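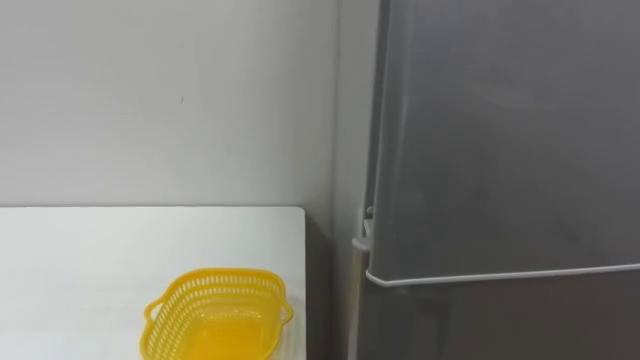
Flesholm Chapel Speakers Programme
Progress report to the Sepp Fund, second term
Prepared by Asanka Debnath, programme coordinator

1. Where we are

The grant pays for a series of visiting speakers at Flesholm College, open to students and to the town, and for a one-day gathering of local congregations at the end of the year. This report covers the period from the start of the spring term to the end of May. The first-term report dealt with the setting up of the series and is not repeated, except where a figure has changed.

We planned 14 talks for the year. Eleven have been given, one has been cancelled and two are still to come. Total attendance so far is 1394, counted at the door by the stewards. The first-term report gave a lower running total than it should have done, as the sheet for the opening talk had been filed with the choir's papers. It has been added in.

2. Talks this term

The term began with two talks on the Psalms in worship, given on consecutive weeks by the same speaker. The second was better attended than the first and the discussion ran past nine, when the building is meant to close. We have since moved the start to 6.45 p.m.

The talk on chaplaincy in hospitals drew the largest number of people from outside the college. Several work in the health service, and a small group of them now meets monthly in the chapel side room. The group costs the programme nothing.

The talk on church music in rural parishes was moved from the main chapel to the lecture room at two days' notice when the chapel heating failed. Notices went up on the doors and on the college website, but some people went home. Attendance was the lowest of the term. The speaker has offered to come back next year and has asked for travel costs only.

One talk, on translating scripture into minority languages, was cancelled because the speaker was ill. We did not find a replacement in time. The hotel refunded the room in full, but the rail fare was lost.

3. Student involvement

Students introduce each speaker and chair the questions afterwards. Last term the same three students did nearly all of it. This term we drew up a rota, and nine have taken a turn. Two found the chairing hard and asked for some guidance beforehand, so I now meet each chair on the Tuesday before the talk to go through the speaker's subject and how to close a question that has gone on too long.

The lunch with the speaker is less settled. Students with afternoon classes cannot stay, and on two occasions there were more staff than students at the table. We will try a breakfast for the last two talks.

4. The gathering

The gathering of congregations will be held in the chapel and the sports hall. The chapel seats 700, and the opening and closing services will be there. The sports hall will be used for seminars and the meal.

Invitations have gone to churches in Flesholm, Vivska and the villages between them. Replies are slower than we hoped from Vivska, where two of the larger churches hold their own event in the same fortnight. I have spoken to both. One will send a party for the afternoon only, and the other has not decided.

The main speaker is confirmed and will preach at the closing service. The seminar list has one gap, in the session on work with young families. The college choir will sing at both services. Parking is agreed with the college for the lower field if the ground is firm enough, and with the primary school if it is not.

5. Publicity and recordings

The printed programme was done by Prondness, the same firm as last term. We ordered 2000 copies and have given out most of them through churches, the library and the college reception. The first delivery had the wrong start time on the back page and was reprinted at the printer's cost.

Sound recordings of nine talks are on the college website. Two are missing. One speaker preferred not to be recorded, and the other recording was too faint to use. We now place a second microphone on the lectern.

6. Spending

Spending is within the grant. Travel is over its line, mainly because of the lost fare and one speaker who had to come from further away than first agreed. Hospitality is under, and the difference covers the overspend. No money has yet been drawn from the line for the gathering apart from the deposit on the sound equipment. The full statement from the finance office will follow separately.

7. Decisions we need from the Fund

We would like permission to carry the fee for the cancelled talk into next year, so that the speaker can be invited again. We would also like to use up to a quarter of the remaining hospitality line for a minibus from Vivska on the day of the gathering. The bus company will hold the booking until the middle of next month.

The final report will be sent after the gathering, with the attendance sheets attached.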